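Does the Toom ending actually work? (full spoilers for Stokidstead)

Posted in: Movies, Endings and Arguments

marrowfat_pete
Okay, I finally got to see Stokidstead at the Cluren over the weekend, after months of all of you telling me I had to, and first of all thank you, because I loved nearly all of it. I loved the ferry, I loved the whole business with the school choir, I even loved the stretch in the quarry that I know a lot of people here find slow. But I need to talk about the last ten minutes or I'm going to burst.

So the older sister gets to Toom, she has the letter, she can see the light on in the house, and she turns the car around. She drives all the way back. And then we get that long shot of the younger sister setting the table for two, and it just ends.

My question is whether anybody believes she would turn around. I sat there through the credits going over it and I can't make it fit. She sells her boat to make that trip! She lies to her boss! The movie has spent two hours telling me this is a woman who finishes things, and then she doesn't finish the one thing. I don't need a happy ending (I cry at the sad ones and I like it) but I do want the ending to belong to the person I've been watching.

lanternjaw
Welcome to the club, Pete, we've been having this fight since November.

I'm on the other side from you, and I'll try to say why without going on too long, which you all know is hard for me. Go back to the scene at the gas station. The clerk asks her if she's coming or going and she doesn't answer him. She pays, she takes her change, and she stands out there by the pump with the cap still off. To me that's the moment she knows she isn't going in. Everything after that is her driving the rest of the way just so she can say she drove it. I've done that myself with a much smaller thing (a high school reunion, and I got as far as the parking lot) so maybe I'm an easy mark.

quiltedmoth
I have seen it three times now and I've changed my mind each time, so take this for whatever it's worth.

First time, I was with Pete. I was mad in the car and I was still mad at breakfast. Second time, I noticed that the light in the house at Toom goes off before she turns the car around. It's very quick and it's in the corner of the windshield. Once you know that, it's a different ending, because the person inside has seen her and made a choice too. Third time, I wasn't sure I'd seen the light go off at all, and now I need to go a fourth time, and my husband says I'm going by myself.

marrowfat_pete
Wait, the light goes off?? I did not see that. Does anyone else have the light going off?

stubhub_orphan
Light does not go off. She passes behind the hedge and it blocks the window. I watched for it specifically after the last time this came up.

quiltedmoth
It could be the hedge. I'll give you that it could be the hedge.

dry_county
I'm going to be the grump here, sorry in advance, and I say all this with love for this board.

I don't think it's a deep ending. I think they ran out of road. Erkent was the same way. You had this wonderful slow build with the two brothers and the orchard, and then the last reel was one brother looking at a fence. People wrote pages and pages about the fence. I was one of them! I wrote a post about the fence that I'd be embarrassed to read today. At some point you have to ask if a director who stops the story right before the hard scene, two movies in a row, is doing it because silence is so powerful or because the hard scene is hard to write. I would have given anything to see those two sisters in one room. Let them be awful to each other. Let one of them say the wrong thing and the other one laugh. That's the movie I paid for.

lanternjaw
See, I think if you put them in the room you get every other movie about sisters. I could write that scene for you right now, and so could you. Somebody says "you never called," and somebody drops a dish.

dry_county
I like those movies!

lanternjaw
I like them too, I just have a shelf full of them already.

kettle_of_fish
Long-time reader, hardly ever post, but this one got me out of my shell. I run a little film night out of my kitchen and den for friends from work. We do dinner first and then whatever won the vote, and we've been at it long enough that folks have their own chairs. We did Erkent in the fall to get everybody ready, and then a bunch of us went to Stokidstead together at the Cluren, and afterward everyone came back to my place for soup and we stayed up until past one in the morning arguing about precisely this.

I wish I could say we settled it. The room split right down the middle, and what surprised me was how it split. The people who have a brother or sister they don't talk to were all fine with her turning around. The ones who get along with their families were the ones who felt cheated. I don't want to make too much of that, it's one kitchen full of people, but I've been chewing on it ever since. 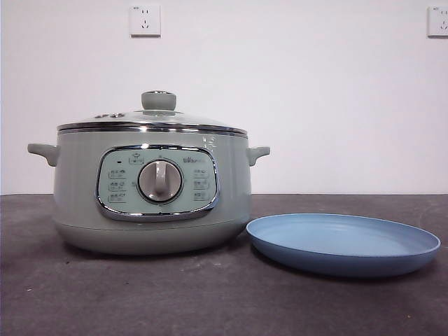 marrowfat_pete
Well, now I feel a little caught out, because I talk to my brother every day. Maybe I don't know what it's like to sit outside a house like that. I'm still stuck on the boat, though. If you sell the boat, you've already decided. You don't sell a boat to go look at a window.

quiltedmoth
Oh, I think people sell the boat to go look at the window all the time.

And kettle, please post more, that's the best thing I've read on here in ages. What did the people who get along with their families want to happen? Did they want a hug, or would a fight have done it?

kettle_of_fish
A fight would have done it! One of them said she'd have settled for a knock on the door and a cut to black. She wanted the knock. She felt the knock was owed to her after the choir scene, and I see her point, because the choir scene promises you an awful lot.

stubhub_orphan
The choir scene is the best thing in it and nobody here has explained why the younger sister leaves before the solo. That bothers me more than the ending does.

lanternjaw
She leaves because the solo used to be hers. There's the photo in the hallway, on the wall behind the coats, when she's hunting for her gloves. You only get it for a second.

stubhub_orphan
Huh. Okay. I took that for the mother.

lanternjaw
I think it can be either one, and I think they left it loose on purpose, and yes, dry_county, I can hear you sighing from here.

dry_county
I'm sighing so hard the dog left.

Let me be fair for a minute, though. The acting in the last shot is tremendous. She puts down the second fork, and moves it a little, and moves it back, and I believed that woman had set that place every night for years. If the whole movie had been that, I'd be in the front row with a flag. My trouble is with the drive. The drive back is all pretty hills and that cello. Give me her face! We're in the back seat the whole way home, looking at her hair.

parsnip_parade
Jumping in because I saw it at the early showing, which had 37 people in a room that seats 400 (I know because the usher was holding one of those clicker things and I asked her). When the second fork went down a man across the aisle from me said "oh, come on" out loud, and then a minute later he was blowing his nose. I think about him a lot. I believe he and this thread would get along.

As for me, I'm with Pete on the boat and with lanternjaw on the gas station, and I realize those don't go together. My own theory is that the letter isn't an invitation at all. We never hear it read. We all assume it says "come," and it might say the opposite. If it says "please don't," then driving there is the stubborn thing she'd do, and turning around is the first time in the movie she does what somebody else asks of her.

marrowfat_pete
Parsnip. PARSNIP. I have to go lie down.

That fixes the boat. She sells the boat because she's been told no and she can't stand it. I don't know if it's in the movie but it fixes the boat.

dry_county
It isn't in the movie. You're writing a better movie for them, free of charge. We all did this with the fence.

parsnip_parade
I'll take "better movie," thank you kindly.

quiltedmoth
There's a bit where she reads the letter on the ferry and folds it up small and puts it in her shoe. You wouldn't put an invitation in your shoe, would you? Then again I keep my shopping list in mine when I've got no pockets, so I may not be the one to ask.

stubhub_orphan
It's her coat lining, not her shoe.

quiltedmoth
It is not! It's her shoe, she limps on the gangway!

stubhub_orphan
She limps because of the fall at the quarry.

lanternjaw
The quarry comes after the ferry.

stubhub_orphan
Does it? I need to see this again. Is the Cluren still running it?

kettle_of_fish
They've moved it to the small upstairs room with 56 seats, evenings only, and the sound up there is kind of muddy, so sit toward the middle if you can. I'm hoping to go once more before it's gone. If any of you are nearby, I'll save you a place, and I'll be the one staring at the hedge.

marrowfat_pete
I'm in. I'm bringing a notebook for the shoe.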